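Small round induction plate for one person - worth it?

Started by telmo_o
Forum: Kitchen and Small Appliances

telmo_o
12th January
Hello to all. I moved in November to a studio with no real kitchen, only a sink and a table. I want to buy a portable induction plate, the round kind with one knob in front. I cook for one person, mostly rice, soup, eggs, sometimes pasta. My budget is 70 and I would prefer not to pass it. Is one plate enough for daily cooking, or will I regret it? And do I need new pans? I have two old aluminum ones from my mother.

nour_h
Welcome! One plate is enough if you accept that dinner comes in order, first the rice and then the egg. I did it for 2 years. The old aluminum pans will most likely not work. Try with a magnet from the fridge. If it does not stick to the bottom, the plate will not see the pan.

Eusebio P.
I must disagree a little with nour_h. One plate is enough for rice and eggs, but when you want soup and also something fried, you wait and the first thing gets cold. For 90 you can find a double one. I would wait and save the difference.

telmo_o
Thank you both. The magnet does not stick, so I need a pan also. A double plate is too wide for my table, I eat and work on the same one.

esperanza_i
Telmo, I have the same question of space, so I can tell you what I use. A round plate and one deep saucepan with a long handle, and for most of the week I need nothing more. I keep the pan on the plate when I don't cook, so it takes no other place.

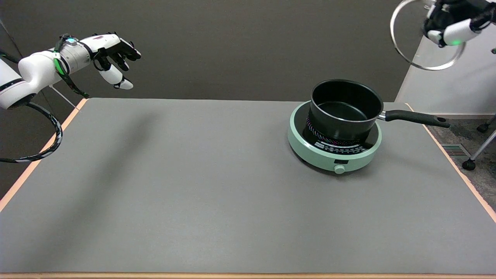
The mint green plate with the black saucepan, and the glass lid.

The lid I recommend very much. Through the glass you can look at the rice without opening, and it stops the small drops of oil. Please check that the lid is sold together with the pan. My first pan was a Flanby and the lid was separate, I noticed only at home.

nour_h
Nice color! I like that the knob is in front. Mine had touch buttons and with wet fingers they did not answer.

Eusebio P.
The handle is my problem with this kind of pan. It is long and the plate is light, so if you pass with your sleeve, everything moves. I would take a pot with two short handles.

esperanza_i
Eusebio, I understand, but with a long handle I can pour with one hand and hold the lid with the other. I turn the handle to the side, never to the front where I walk. To hang the pan, there is also a hole near the end of the handle.

Eusebio P.
To the side is better, yes. I still prefer the short ones.

marcelino_c
One thing more for Telmo. Before you buy the pan, measure the bottom of it and not the top. Many shops write only the top number. I bought a Barta pan like this and the bottom was too small, the plate made a beep and stopped.

telmo_o
Very useful, thank you Marcelino. I will go for the round plate and a deep pan with glass lid. About the handle I will decide in the shop, with the pan in my hand.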